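Textile Care, Unit 2: Washing and Drying Knitted Goods
M. Vachon, Darnstead

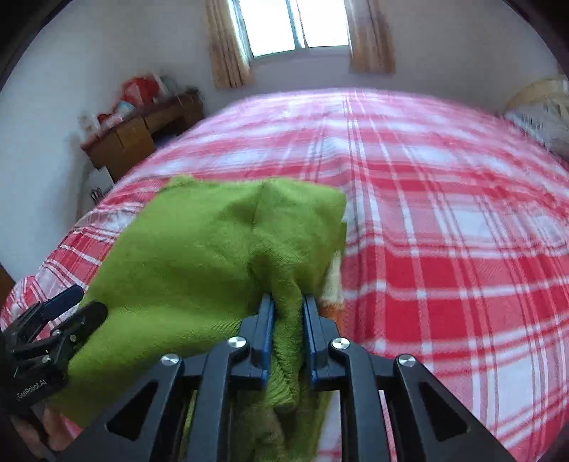
Knitted fabric is built from loops, so it stretches further than woven cloth under the same load. A wet jumper can hold 300 g of water or more, and hung from a line it will lengthen at the shoulders. Dry it flat.

Wool felts when heat, moisture and rubbing act together. Keep the wash at 30 degrees or below and do not wring.

Ribbed knits recover best across the width. Measure before washing and ease back to size while damp.

Reading: course pack, page 19. Bring one labelled sample to the May practical.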